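Tuesday, December 3, 2024

Drove out to Flatham this morning to look at the wagon. It is a 1987, brown over tan, one owner until last year. The ad said 217 thousand miles and the odometer agrees, for what that is worth. The seller is Shengli Zou, who got it from his uncle and has decided he has no room for it. He wants 2000 for it. I had 555 in my shirt pocket for a deposit because that is what was left in the car envelope after the brakes on the truck.

Body first. Rust in both rear wheel wells, the left one worse. I could push a key through the lip. The rockers are solid. Driver's door sags a little and needs lifting to shut – hinge pins, same as my old one. The glass is all good except for a chip low on the passenger side of the windshield.

It started on the second try. Some ticking from the top end that went away once it warmed up. No smoke. I let it idle while I lay underneath with the flashlight. The oil pan is wet at the back and the exhaust is wired up in one place with a coat hanger. The transmission fluid was darker than I like but did not smell burned. We took it up the Celasness road and back, 8 miles. It shifts late into third and pulls to the right when you brake. The heater works. The radio does not.

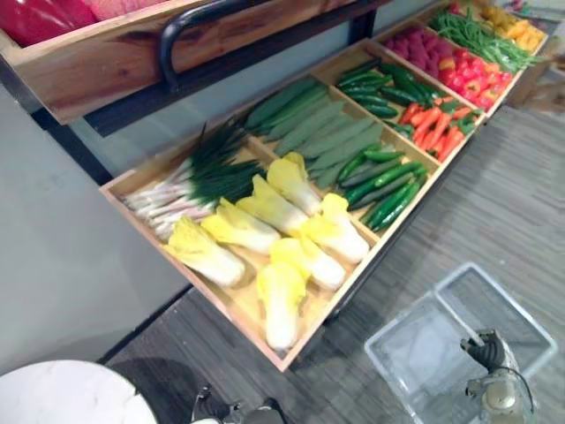

The trouble with wagons is the load floor, and I spent more time on that than on the engine. People hauled wet dogs and bags of salt in them and never lifted the carpet. I pulled it back as far as it would go and found surface rust around the spare tire well and one soft spot near the latch. The side bins have their lids, which are hard to find. My old wagon had a plywood floor with strips screwed across it, divided up like that long tray of napa cabbages, and nothing slid around on the way home from the market. I would build one again. The rear seat folds flat but the catch on the left sticks.

I offered 1,700 and Shengli said he would think about it. He called at four and said 1,850 if I take the spare set of wheels too, and they have decent snow tires on them. I said yes. Gave him the deposit before I left, so I owe the rest on pickup.

To do before then: call the insurance, clear the lawn mower out of the left bay, ask Urio if he still has the trailer. I don't want to drive it home on those brakes. Order hinge pins and a pan gasket. The parts place in Plulen had the gasket in July but their stock has been thin lately.

Snow by the weekend, they say. Put the truck in the street for tonight.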